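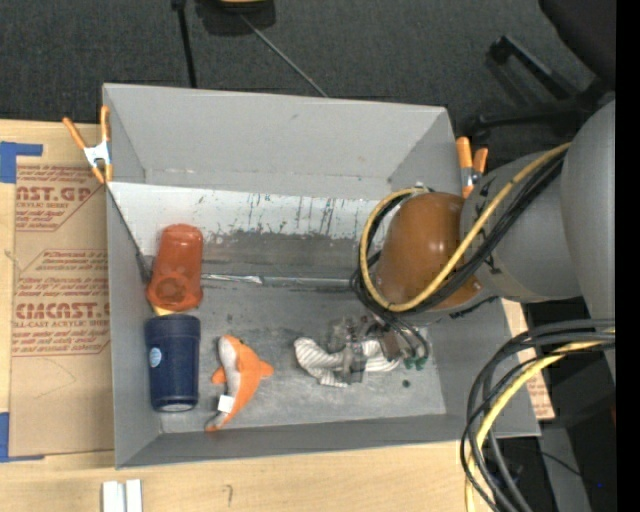

Old gray bin, plenty of scuffs, still in one piece

Purerbridge Community Boards > Home and Garden > Sorting and Clearing Out

morag_g
Hello all, and sorry in advance for the length of this. We're moving to a smaller place in January and I have finally started on the kitchen. I thought it would take me a weekend and I am now on my third week (my husband has stopped asking!). The plan was one big bin for things to give away, and I'd put something in it every time I opened a cupboard. The trouble is that I take it all out again. A plastic cup goes in, and then I remember the grandkids drinking lemonade out of one just like it on the porch, and back on the shelf it goes. How do the rest of you get past this part?

livmont_larder
Oh Morag, I could have written this myself. When we left the house on Haldane Road I kept a whole drawer of cups with no matching lids and lids with no matching cups, and I paid movers to carry them. What helped me in the end was my sister, who sat at the table with a pot of tea and wouldn't let me handle anything twice. If I picked it up, I had to say where it was going. I was cross with her for most of the afternoon and have been grateful ever since.

Rory Laing
I'm going to disagree a little with the one bin idea. A big bin is too easy to rummage in. I used small grocery boxes, taped each one shut as soon as it was full, and put it straight in the trunk of the car. Once there's tape on it you'd be surprised how little you miss what's inside. I did 14 boxes that way and I couldn't tell you now what was in most of them.

shona_m
Rory, I tried the tape and it made me feel awful, like I was hiding things from myself! I like an open bin because I can see it's all ordinary stuff. I do think you need a date, though. Mine was the morning the charity truck came down Illar Street, and whatever was in the bin at 10 went with it, no more discussion.

Rory Laing
Fair enough, and I'll admit I did cut one box back open for the potato masher.

morag_g
Ha! I feel better about my ladle now. Shona, does the truck take plastic things? I have rather a lot of picnic ware, none of it fancy but perfectly good.

shona_m
They took mine, clean and stacked. No cracked pieces, and they'd like the lids taped on if there are any. It's worth calling first, as they were turning away glassware for a while.

Lorcan D
Just to put in a word for the other side – please don't give away too much. We cut right down when we moved, very proud of ourselves, and then had the whole family over that first summer and were drinking out of jam jars and a measuring jug. I spent $29 on cups at the hardware store, and they weren't as nice as the old ones. Keep enough for a full table, whatever size your new kitchen is.

livmont_larder
I do agree with Lorcan there. My rule is one shelf for company, and when the shelf is full it's full. Though I say that with a gravy boat sitting on top of my refrigerator as I type.

morag_g
You're all very kind. I'm going to keep one stack of cups for the porch, call about the truck tomorrow, and ask my neighbor Elspeth to come and sit with me the way your sister did. She is much stricter than I am and she doesn't care for lemonade. Does anybody want a fish kettle?

Lorcan D
How big is the fish kettle?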